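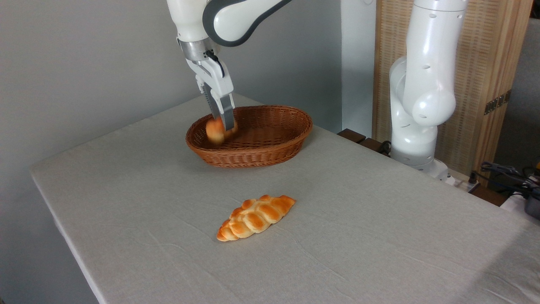 The bus left the hotel at seven, which gave us an hour on the road before the gate opened to visitors. I had signed up for the August open day at the Aitken depot back in the spring, when the notice went round our reserve officers' association. Thirty-odd names went on the list. By the time we got our badges the group had been split in two, and I went with the half that started at the vehicle sheds.

Aitken is a supply and repair depot. It does not look like much from the road: a fence, a line of trees, long low roofs. Inside it is bigger than I expected. Our guide was Brock Sandhu, a retired logistics officer who now works there as a civilian planner. He walked fast and answered questions over his shoulder.

The first shed holds trucks waiting for inspection. Sandhu explained that the depot keeps two kinds of stock. One is equipment that units use every week and send in for repair. The other is equipment that is meant to sit until it is needed, and he said the second kind is harder to look after. Tires go flat on one side. Seals dry out. Batteries have to be pulled, charged and put back on a schedule. A truck that has been parked for two years with no attention is not a truck you can count on.

There are 58 bays in the repair line. Sandhu said most of them were working on the day, and the ones that were not were short of people. That came up again and again through the morning. The depot can get money for new lifts and test benches more easily than it can get mechanics. A mechanic with military clearance who can work on a heavy diesel can earn more hauling freight, and he did not have an answer to that beyond hiring younger and training longer.

After the sheds we were taken to the parts warehouse. Dalva Furtado runs it, and she had the best-prepared talk of the day. Her subject was moving equipment by rail. The depot has its own siding, put in decades ago and neglected for a long stretch. It was relaid last year. Before that, anything heavy went out by road with an escort, and every convoy needed permits from each district it crossed.

Furtado put a map up on the wall and showed us the route to the port at Grulitz. It passes over two bridges. The older one cannot take a loaded tank transporter, so the heaviest loads go the long way, adding most of a day. She said plans on paper often assume the short route. When someone in our group asked who was supposed to fix the bridge, she said the bridge belongs to the transport ministry, the load belongs to the defense ministry, and the two budgets are written separately. A study has been ordered.

She also went through the figures from the spring exercise, which was called Mistura. The aim was to move 1,000 troops and their vehicles from the depot area to the port and have them ready to board. The people were there on time. The last of the vehicles arrived 15 hours late. Part of that was a shortage of flat rail cars of the right width, which the army rents from commercial operators and has to wait for like any other customer. Part of it was paperwork for ammunition. Furtado thought the exercise was worth doing for the list of faults alone, and she had copies of a short public version for anyone who wanted one. I took one.

Lunch was in the staff canteen, soup and chicken, at the same tables the crews use. I sat across from Jhun Salazar, who works in the radio shop. He told me his main problem is mixing old and new sets. Units from allied countries bring their own radios, and they can talk to ours in the open but often not on a secure channel. During Mistura they ended up sending liaison teams with spare sets to ride in each other's vehicles. It worked, he said, but it used up radios that were meant to be reserves.

The afternoon had a panel in the training hall with two outside speakers. Hatem Ashour, who writes about defense planning, spoke first. His point was that governments in the region announce purchases and say much less about storage, transport and repair. He would like each country to publish how many of its vehicles can move within a week of an order. He accepted that they would not want to give exact numbers away, and suggested broad bands instead.

Sanaa Bennani spoke on shared depots. She argued that smaller countries should stop trying to hold a full stock of everything and should store some of it together. The objection from the floor was the usual one, that in a real crisis each government will want its own stock back first. Bennani said that was a matter for the treaty text, and that it should be settled before the first crate is moved. I thought she was a little too confident on this, but it was a useful exchange and the moderator let it run.

The last stop was the engineer yard, where a crew put up a section of the Takeo portable bridge for us. It took longer than the printed program allowed, as one of the pins had to be driven out and reseated. We watched from behind a rope. A light truck then drove over it and back.

A few notes for anyone thinking of going next year. Bring identification that matches the name on your registration exactly, including middle names; one man in our group was held at the gate for this. Phones go into a locker and you get them back at the end. Wear proper shoes, as the yard is gravel. The talks are in the morning program only if you are in the first group, and the second group hears a shorter version after lunch.

We were back on the bus by half past four. The association is collecting comments to send to the depot, and mine asked for more time in the warehouse and a copy of the route map.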